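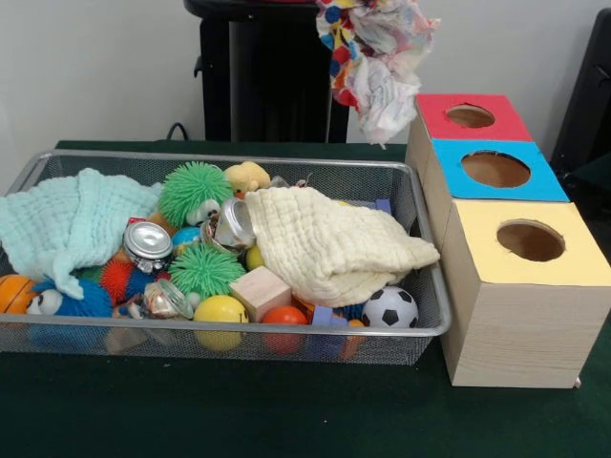 A basket of soft toys, balls and cloths, with the stacking boxes beside it.

Toy library news, August

Well, what a month it has been at the Grilen Street Toy Library! First up, an enormous thank you to everyone who came along to the swap morning in the rain. We had 56 families through the door, which is a record for us, and Gizella's lemon slice was gone by half past ten (she has promised a double batch next time, so please hold her to it).

Borrowing limits are changing a little. From the end of August each family can take home 3 toys and 2 puzzles at a time, and you can keep them for the whole school holidays if you let the desk know beforehand. Please do count the puzzle pieces before you bring them back. Waqas spent a good part of an evening hunting for one corner of the farmyard, and it was in his own coat pocket.

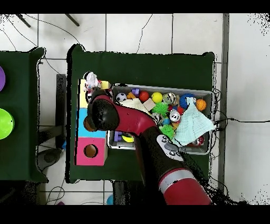

We are also getting close to our fundraising goal for the new shelving, with $1000 still to find. Deividas is running a sausage sizzle outside the hardware shop to help us along, and he would love a couple of extra hands on the onions, even if you can only spare an hour between sport and lunch.

Lastly, a reminder that soft toys and muslins can go through a warm wash at home, but please keep them out of the dryer, as we lost a very dear old rabbit that way in autumn. If your little one has grown especially fond of something and you'd like to renew it, just ring or pop in before 4 pm.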